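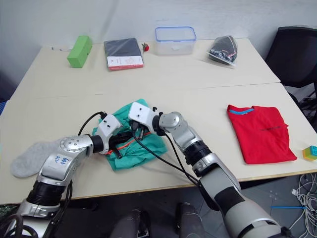

Surely tea towels don't need a dataset, came the first reply when we shared an early copy of this, and could we please at least say what the columns mean before asking anyone to read the rows. It was a fair complaint on the second point, so this README is a good deal longer than the old one.

Tirent Cloth Care Notes

Version 3, last updated Mar 5, 2023

What it is

Tirent is a collection of short written notes on how people wash, dry, mend, fold and finally give up on the ordinary cloths in their homes. We mean tea towels, dusters, flannels, napkins, floor cloths and the odd tablecloth. Clothes are left out, apart from aprons, which we argued over for most of one August and then let in. Each note is in the words of the person who sent it, with only light tidying, and we have tried hard to leave the spelling and the grumbling alone.

It began as a shared document among people who liked swapping advice about stains, and it grew until the document took ages to open on anybody's phone. Moving it into a proper table seemed kinder.

What's in the folder

notes.csv holds the notes themselves, one to a row.
words.csv is a little glossary of local words for cloths and for things done to them (we are very fond of this one, and it is the file we'd most like to see grow).
changes.txt says what moved between versions.
old/ keeps the two earlier versions, in case your work depends on them.

The columns in notes.csv

id: a plain number. Gaps are notes withdrawn by their senders, and we don't reuse the numbers.
cloth: what sort of cloth it is, picked from a list of 15. If the sender used a word we didn't know, we put "other" here and kept their word in the text.
fibre: cotton, linen, wool, mixed or unsure. Please take "unsure" seriously. Labels get cut out or fade, and we decided early on that guessing would spoil the column.
task: one of six, namely washing, drying, mending, folding, storing and throwing out.
text: the note. Never longer than 20 lines, though one sender came very close with a piece on beeswax.
region: where the sender learned the habit, which is often a long way from where they live now. May be blank.
tried: yes, no or blank. Yes means one of us followed the advice at home. It doesn't mean we recommend it!

How the notes were gathered

Most came through the form on our page. A smaller batch came on paper from the Flultamitz sewing circle, and we typed those up ourselves, so any slips in them are likely ours. Another batch was passed on by the Phí recipe exchange, where cloths had been creeping into the cooking threads for years. Senders agreed to their notes being shared, and we took out names, addresses and a surprising number of opinions about sisters-in-law.

Things to watch out for

Cotton is far better covered than anything else, and linen has a few very keen senders whose habits may look more common than they are. Washing has plenty of notes; mending is thin, and we'd be grateful for more. Some advice flatly contradicts other advice, especially on vinegar, and we have kept both sides.

Please don't treat the stain notes as safety guidance. A few mention mixing cleaning products, and those rows carry the word CAUTION at the start of the text. Read the bottle first, whatever somebody's grandmother did.

Temperatures are given as the sender gave them, so you'll meet "hand hot" and "as hot as it goes" next to proper degrees. We started converting them and then stopped, feeling we were making things up.

Opening the files

Both tables are plain UTF-8 with commas, and the text column is wrapped in double quotes. If your spreadsheet shows odd letters in words.csv, try importing the file instead of double-clicking it. People using the Verix viewer should switch off automatic dates, or the folding notes that mention halves and quarters go very peculiar.

Using and sharing

You're welcome to use the notes for teaching, research or your own kitchen, and to pass them on, so long as you mention Tirent and keep this file with them. For anything you mean to sell, write to us first.

Corrections and new notes go through the form. We read everything, usually at weekends, and

if you haven't heard back after a month do nudge us. Glossary words are especially welcome, with the place you heard them if you remember it.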